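Guvier Bridge Faucet, Oil-Rubbed Bronze
Item 400-23

The Guvier is a kitchen faucet in a dark, glossy bronze. The spout is a long round pipe that joins a wider collar. The handle arm flares out from the collar and ends at a flat round plate. You will see thin copper-colored lines at the rim of the collar and along the edge of the plate. They are part of the finish and should not be polished off.

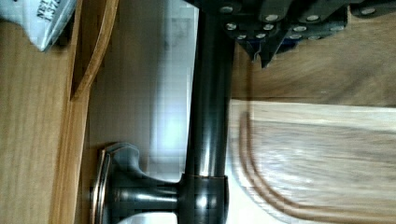 Guvier in oil-rubbed bronze: spout, collar and handle arm.

Shipping weight is 5 lb. Mounting hardware is in the box. Supply lines are sold separately (item 66). Check your hole spacing before you order, as opened boxes carry a restocking fee.

Clean with warm water and a soft cloth, then dry. Do not use bleach, vinegar or scouring pads.

The matching Llewellyn soap dispenser and Plilgate sprayer come in the same bronze. Orders placed by noon on Tuesday ship the same day from our Bokevura warehouse.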